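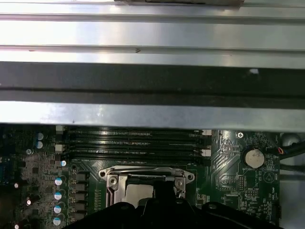
Page last modified: 2021-03-19

Filed under: Course notes > Hardware maintenance > Unit 4: Processor and socket

This site uses cookies to remember your settings. Accept | Manage preferences

Unit 4. Handling the processor and its socket

Notes by Sofia Xenos, revised with corrections from Hamish Kerslake. Read before the bench session. The board layout sheet from Unit 2 is assumed.

4.1 Finding your way on the board

Start from the memory slots. They are long, narrow and parallel, with white latches at the ends, and they can be recognised from any side of the case. On the practice boards a bank of four black slots lies beside the processor socket. Once the bank is found, the socket is found.

The metal frame round the socket is called the retention frame or load plate. It is a stamped part and presses the processor down on to the contacts. The hinged lever belongs to the frame and is the only part that should be used to release it. Do not push on the plate itself.

Groups of cylindrical capacitors stand on the board close to the working area. They are taller than the parts next to them and are easily knocked by a sleeve or a tool handle. A bent capacitor must be reported even if the board still starts.

Metal bars running across the case shade part of the board. Set the bench lamp low and to one side. A lamp directly overhead gives strong reflections from brushed metal and very little light on the parts beneath.

4.2 Before opening the frame

Disconnect the mains lead. Hold the power button in for a few seconds. Fit the wrist strap and clip it to bare metal on the case, away from any painted surface. Remove the cooler as set out in Unit 3, and wipe off the old thermal compound with a lint-free cloth. Compound left at the rim of the heat spreader will travel to the contacts when the processor is lifted.

Write down the model marking on the heat spreader at this stage. Markings are often faint. If they cannot be read, tilt the lamp before wiping a second time – repeated rubbing removes print.

4.3 Lifting out

Press the lever down slightly, move it sideways clear of its catch, and let it rise under control. Raise the frame fully. Grip the processor by two opposite edges and lift straight up. It should come away with no effort. If it does not, stop and check the lever.

Place it in the tray with the contact side facing down on the antistatic foam. Fit the socket cover if the socket is to stay open for more than about 2 minutes.

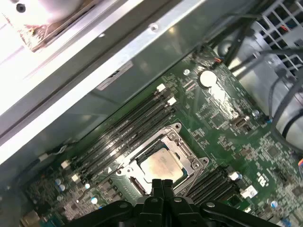
4.4 Seating

Check the small triangle on the corner of the processor against the mark on the socket. Check the notches as well. Lower the processor level and release it. No downward force is used at this stage; the frame supplies all of it when the lever is closed.

Before closing, look across the socket from the side. All four corners should sit at the same height. A raised corner means wrong orientation or something trapped underneath.

Lower the frame, then the lever. Some resistance at the end of the travel is normal on this type of socket. The screws at the corners of the frame are not to be adjusted.

4.5 Nearby parts

Coin cell: leave in its holder. Removing it clears the stored settings and the clock, and the board will then not match the record card.

Small wired connectors: note the position of each before unplugging it. Pull on the plastic body, never on the wires.

4.6 Record card

Enter the board number, the processor marking, and the state of the socket before and after work. Cards go to Vy Phan at the end of the session. Sheets for the Zatar boards are kept separately.

Reading for next time: Unit 5, memory modules, to the end of 5.2.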